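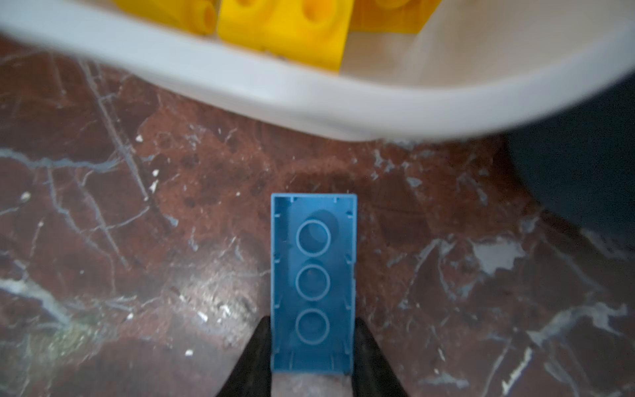 Sorting building bricks is a job I put off for most of the winter, and last weekend I finally got on with it. We had inherited a box from my cousin in Mekden, 3,580 pieces according to the note taped inside the lid, and it had been standing in the hall ever since. I tipped the first lot out and looked at what we had. The long ones are worth checking from underneath before anything else. A light blue one turned upside down shows its three hollow tubes in a row down the middle, and that is where old crumbs, hair and bits of modelling clay collect. If a tube is split the brick won't grip properly, and it goes in the bag for the charity shop's craft table, where they don't mind.

I had read a lot of advice on how to sort. One school says by shape, because the eye picks out a colour in a mixed heap much faster than it picks out a shape. I believe that for big collections, and if ours grows I'll probably end up there. But the people who put these bricks away in our house are five and seven, and they sort by colour or they don't sort at all. So colour it is.

I started with blue, as there seemed to be more of it than anything else, and put it all in the yellow container. 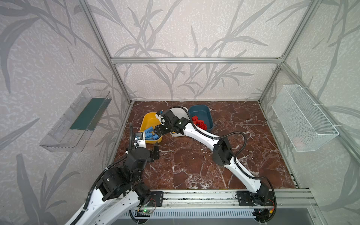
Blue bricks in the yellow bowl.

It didn't stay that way. The children said, quite reasonably, that blue in yellow made no sense and that yellow ought to go somewhere it matched. I pointed out that we own no red container. We argued for a while and settled on using whatever was in the cupboard and learning it by heart. My only rule was that everything had to be low and open. I tried lidded tubs in August and they lasted 10 days. The lids went under the sofa and the bricks followed them.

Shallow is better than deep, too. In a deep box everything you want is at the bottom, so the whole lot gets emptied on to the floor, and then you're back where you started. With a shallow one you can move the bricks about with one hand and see most of what is there. I bought a set of drawers from Ekinci some time ago, 80 small compartments, and it is very good for screws. I would not give it to a child for bricks.

By the second round white was for yellow and the dark one was for red, and it went much more quickly. 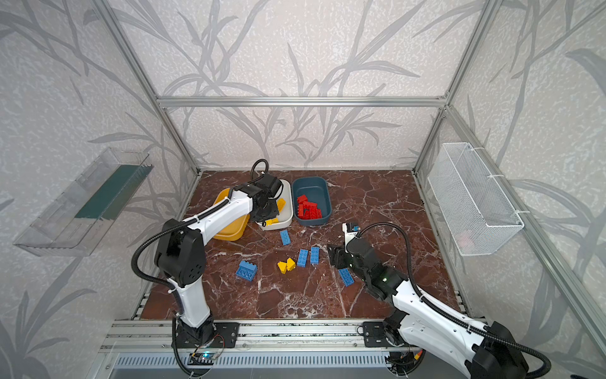
Should you wash bricks before you sort them? Wash them afterwards, one colour at a time, in lukewarm water with a drop of washing-up liquid, and let them dry overnight on a towel with the open side down.

I did the yellows first. They show the dirt most. The water was grey after one batch, so I changed it and did them again. Don't use the dishwasher. I ruined a few that way years ago and they still wobble when you put anything on top.

The other thing I'd say is to leave the awkward ones until last. Slopes, wedges and the tiny pieces slow you down if you stop to think about each one. Push them to the side, do the ordinary bricks, then come back. There are always a few left lying about on the floor at the end, and I now treat those as the start of the next session – it stops me getting cross about them.
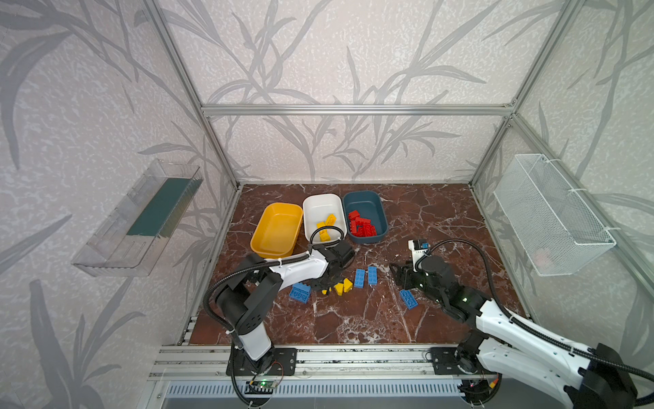 Rocío Lucero wrote to say that she gave up on colours altogether and keeps only two boxes, big and small, and that her lot have tidied up without being asked ever since. I might try it when the red is finished. For now we have 229 pieces washed and put away, which leaves a fair bit of the hall box to go. I'm still looking for a fourth container, shallow, preferably blue.

Posted 14th March by Renato Farías

Recent posts
Mending the hall shelf
Drawers from Ekinci, one year on
A wet walk to Sustasside
What to do with odd jigsaw pieces
Getting candle wax off a tablecloth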